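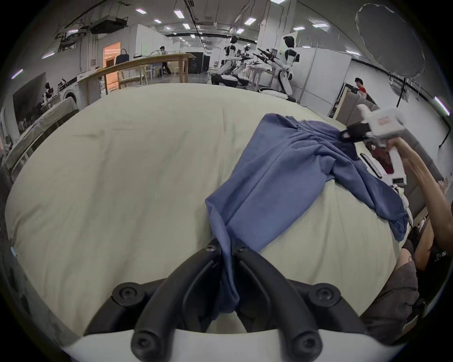
Wumpini Dankwa wrote back on the draft of this report that a cloth policy should be judged on the second fold, and that a first fold on a flat garment says very little about anything. I have kept the comment at the top. Most of what we discussed at Giltstead comes back to it.

Visit report: Bromadeck cloth handling group, Giltstead site
9 August 2022

The purpose of the visit was to see how the group collects demonstrations for its folding policy, Swai, and to hear the results of the first full evaluation. Perrine Moulin led the tour. Othmane Tawfik presented the numbers and answered most of the technical questions.

Demonstrations

The group does not teleoperate for this task. Demonstrations are recorded with hand-held grippers fitted with a camera, and the recorded gripper motion is used as the training target. The garment goes down crumpled on a padded table, gets picked up at two points, is pulled out flat, and is then folded. On our visit the working garment was a blue one with long sleeves, which Tawfik considers the harder end of the set. A sleeve can end up under the body, and from above the camera sees only a ridge in the fabric.

The curved fingers took up more of the conversation than I expected. A straight parallel jaw closes well on one layer, Moulin said, but it tends to push a soft fold away before it closes. The curved pair lets the fabric bunch up into the gap. The drawback is that the bunched section hides the pinch point from the gripper's own camera, so the model has to infer how many layers it is holding from how the rest of the cloth moves. Ilze Jankauskaitė asked whether a force reading would settle that. They tried it, and the difference between one layer of knit and two was within the noise of their sensor.

The training set contains 108 demonstrations on three garments. Each recording is split by hand into pick, spread and fold. A demonstration in which the operator regrips is kept. In an earlier round these were thrown out as mistakes, and the resulting policy had no behavior at all for a missed pinch. It would close on nothing and carry on with the spread.

Timing

Video and gripper width are recorded on separate clocks. The first version of the pipeline assumed they were aligned. Tawfik later measured an offset of some 200 milliseconds on one of the two grippers, enough to make the recorded closing motion start before the fingers had reached the cloth. All recordings were corrected and the model retrained. He considers this the most useful single fix of the project, and would like other groups to check for it before they change anything in the network.

Results

The evaluation consisted of 36 trials, divided equally among the garments, each starting from a crumpled state. The starting states were set by a person who had not taken part in the recording. A trial counted as a success when the garment was flat after the spread step and both folds were completed without a person touching the cloth.

The group reports its results per step. Picking is close to solved on these garments. Spreading succeeds in most trials, and the failures are nearly all trapped sleeves. The first fold is reliable when the spread was good. The second fold is where the rate falls, as Dankwa's remark would predict: by then the layers are stacked, the top layer slides over the lower ones, and the policy often lifts only the top one. Final figures were shown on a slide but are still being rechecked against the video, and Moulin asked that they not be circulated.

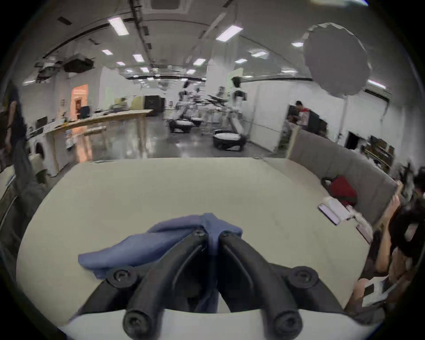
Hand-held gripper at the folded cloth on the table, Giltstead.

Mutua Kashindye raised the question of transfer. The demonstrations come from a human arm, which can turn in at the wrist in ways the robot cannot follow. The group filters out any segment that has no solution within the robot's joint limits. The loss is small for picking and larger for folding, where people like to roll the wrist over at the end of the movement. Operators are now asked to keep the gripper upright through the fold. Kashindye's view is that this gives up part of the advantage of hand-held recording. Tawfik agreed, and said the alternative was to record folds the robot could never perform.

A second open point is the table surface. The cover is padded so that the fingers can press in slightly and slide under an edge. On the harder Darden bench, which the group used before, the same motion stopped at the surface and the fingertips skipped over the cloth. No trials on a hard surface are included in the evaluation. I would treat the results as valid for a soft table only until that has been done.

Follow-up

Moulin will send the segmentation guide used for the demonstrations. Jankauskaitė will pass on our notes on estimating layer count from side views. Tawfik plans to rerun the second fold with starting states set directly after a clean first fold, so that the step can be scored on its own. We asked to see the failed trials as well as the successful ones when the video is released, and he had no objection. The rerun is planned for the end of August.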